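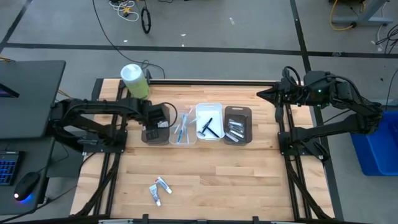
Gestden stopped at pick 169 on Aug 13, 2020. The plan was a run of 200, both arms sorting travel toiletries into bins, with no one stepping in. We had already lost most of a week in February to bad calibration, so I was hoping for a boring afternoon.

The right arm was on its way back from a bin when the gripper opened early and the razor dropped on the table. Then the arm kept going. It should have gone into a hold the moment the gripper lost contact with the controller, and it made two more moves before I hit the stop button. The left arm did hold, but only when I pressed the button. 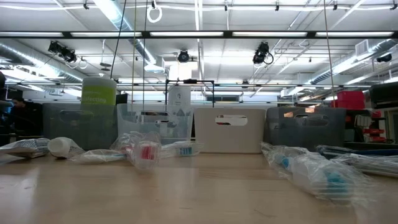 My first guess was the packaging. Shiny plastic has given us bad depth readings from the start, and a bad reading can make the gripper close on air. But the log had a clean grasp on that pick, with steady force, and then 4 seconds of nothing at all from the gripper. Bad vision doesn't look like that. A dropped connection does.

I powered everything down, moved the arm by hand through the same path and checked the gripper cable with a meter. Near the end of the wrist's travel the signal line went open. Straighten the wrist and it came back. The cable was a Bilyk part and I had tied it too short when I fitted it, so it pulled at the connector on every long reach.

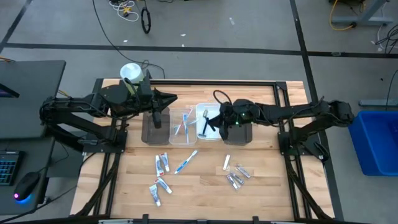
Toothpaste and packaged razors toward the front, bins at the back.

The cable was easy. I put in a new one with more slack and checked it at both ends of the wrist's range. The missing hold bothers me more. The watchdog timeout was still set to 5000 milliseconds, left over from bench testing at Sistwood, where the arms weren't even bolted down. 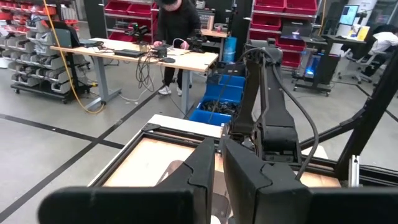

It is now 200 milliseconds, and I pulled the gripper plug on each arm to check – both stopped. There is also a line in the startup script that refuses to run if the timeout is set any higher. The old cable goes back to Cerham with the next order, and the full run starts again from zero once I've gone through the left arm's ties.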